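Home | Guides | Planning | Spares | Contact

Nillari Housekeeping Arm – Set-up Guide
Section 2: Planning and budgeting before you order

Read this section before you fill in the order form. Most changes can be made free of charge up to the point where the unit is packed. After that, a change of gripper or base is charged as a new part.

2.1 List the tasks

1. Walk through each room where the arm will work and write down the items it will handle. Keep cloth items and hard items on separate lists.
2. Mark the items that are handled every day. These decide which gripper you need.
3. Cross out anything heavier than the load limit on your quotation. Remember that towels weigh a good deal more when wet.

2.2 Measure the rooms

4. Measure the clear width of every doorway with the door open. Take the measurement from the door handle if it sticks out into the opening.
5. Measure the free floor between the door and the shower or bath. The Urulora base needs a turning space of 2000 mm by 2000 mm. If you have less, order the narrow base and allow for slower turns.
6. Note any glass panels and polished surfaces on your room plan. The installer will need to check the camera settings in these rooms, and this is charged by the hour.

2.3 Choose the gripper

Two-finger grippers suit most bathroom work. Towels are the usual test, as the cloth has to be pinched at one point and lifted with the rest hanging free. Ask for a trial in your own bathroom, with your own towels, before you commit to a gripper.
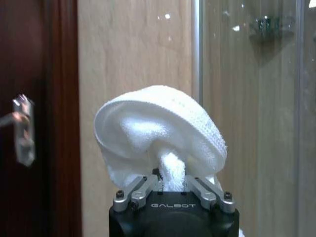

2.4 Set the budget

7. Enter the price of the arm, base and gripper on line 1 of the planning sheet.
8. Add the yearly service plan. Claeys service plans run for 44 weeks of cover, with the remaining weeks payable separately if you want them.
9. Add finger pads. Terry cloth sheds fibres, and pads used on it every day should be budgeted at two sets a year.
10. Add staff training. Allow one half day for each person who will start and stop the arm.

Note: Delivery to upper floors is quoted separately. Tell us if there is no lift – the crate weighs 57 kg and will not be carried up stairs by one driver.

Caution: Do not order a third-party gripper until Trurkident has confirmed the mounting plate in writing. A plate that nearly fits can work loose, and damage caused this way is outside the warranty.

11. Send the completed sheet with your room plan. Keep a copy for the installer.

Shared 2 times | 0 comments

Related items
Section 3: Unpacking and first power-up
Section 4: Wet rooms and floor drains
Planning sheet (blank)
Finger pads: sizes and order codes
Leasing or buying the Urulora base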